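Ticket 383
Opened 31 Aug 2025
Product: Custano wall thermostat, Mestix boiler
Status: waiting on customer

Problem as reported: heating comes on by itself in the small hours, runs until switched off at the wall. Thermostat says OFF the whole time. Hot water fine.

Log

Rang customer back. Thermostat is the Custano with the round dial, fitted in February by the Marulanda branch. Never been right since apparently, but only noticed now as they've been sleeping with the bedroom door open and can hear the pipes.

Asked for new batteries. Done, no change. Asked them to unpair and pair again. Paired first go, still did it that night.

Checked schedule over the phone. Nothing set before 6 in the morning. Frost setting was on though, and set at 16 degrees, which is daft. Told them to drop it to 5. Heating stayed off that night, came on the next one. So not just that.

Receiver box next to boiler: green light steady when off, should be no light at all. Customer pressed the manual button, light went out, came back after two minutes. Sounds like the relay or something else is calling for heat.

Asked if there's an old timer still wired in. There is! A Varar one in the airing cupboard, behind the towels. Has its own clock and that clock is wrong by hours. My guess is it was never taken out when the Custano went in and both are wired to the same terminal.

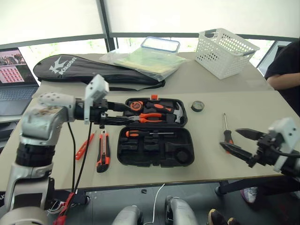 Customer has turned the Varar to constant off for now. Not to take the cover off, mains behind it. Told them twice.

Two nights since, no heating in the small hours. Green light is out.

To do:
- Marulanda to send somone to disconnect the old timer properly and blank it off
- check receiver wiring while there
- frost setting to stay at 5
- find out why the fitting sheet from Febuary says "old controls removed"

Customer wants the gas for those months looked at. Not us, passed to billing, they have the ticket number.

Leaving open till visit is booked. Customer to ring with dates, mornings only.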